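Review: The Prurkum Safe Practice Cards for Home Robot Work
By Nilton Llanos
2 min read

I've gone through plenty of robot safety guides, and most end up in a drawer. The Prurkum cards have been on my desk since January and I still reach for them before every session!

It's a ring-bound deck of 110 cards, written for people running arms in ordinary rooms with beds, curtains and pets. Each card gives you one rule, a short explanation and a box to tick. My favorites are in the cable section: check the slack through the full reach of the arm, and look again whenever the task changes. Soft items get their own set too (bedding, towels, shirts), with good advice on grip force and on when a person may step in. 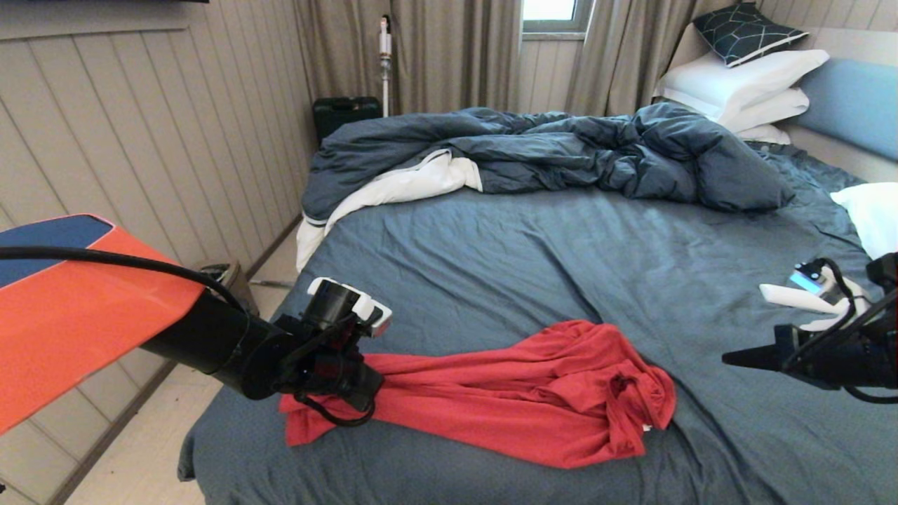 What could be better

The stop-button card is too vague. I want a distance, or at least a clear "within reach of whoever is supervising." The print is small as well, and the two blank cards at the back aren't nearly enough for house rules (I've already taped in extras).

Still, I love this deck. It's plain, quick to use and clearly written by people who have done the work. If you train new operators, get one for each of them.

633 shares
2 comments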